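Home | Picking Cells | Grippers | Spares | Visit Us | Contact

Bendard Bin-Picking Cell: come and see it at our Mundley open day

If you have been looking at our picking cells and wondering whether one would cope with the odd assortment of things that comes through your own packing room, the best advice we can give is to come over to Mundley and have a good look. We hold an open day every September, the kettle is always on, and you are very welcome to stay as long as you like!

The Bendard cell is our smallest bench-top set-up and the one most visitors make straight for. It comes with an arm, a gripper, a pair of open bins and the Clonetti picking software, all set up and tested before it leaves us. The bench needs a floor space of 2 metres by 2 metres, so it will fit in a fair few places where a bigger cell simply wouldn't go (do measure your doorways first, though, we have been caught out by that one ourselves).

Prices for the bench and software start at £657 a month on hire, with delivery and a day's training included. The arm can be hired along with it or you can use one you already own, and Ludivine Pruvost in our sales office will happily talk you through either arrangement. We can lend a cell for a trial as well, so please ask.

On the open day Daichi Katayama runs the demonstrations in the Villanueva room, on the left as you come in from the car park. Each one lasts 50 minutes, with plenty of time for questions, and the first begins at ten in the morning. He likes to work with a proper jumble of shapes, some round, some long and thin, and some see-through, which are the ones people tend to ask about. You are warmly invited to bring a few of your own products along in a carrier bag and hand them over at the start. Nothing too heavy or too precious, please, and no glass.

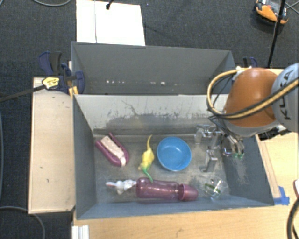

Mixed items in the front bin, with the KUKA arm and gripper reaching in from the right.

Places at the demonstrations are free but the room is not a large one, so drop Ludivine a line beforehand and tell her how many of you are coming. There is parking at the front, a step-free way in at the side, and sandwiches at one o'clock for anyone who would like to stay on and chat about hire terms, spare fingers or anything else on this page.

Last updated: September

Contact our Mundley office | Copyright Bendard | Back to top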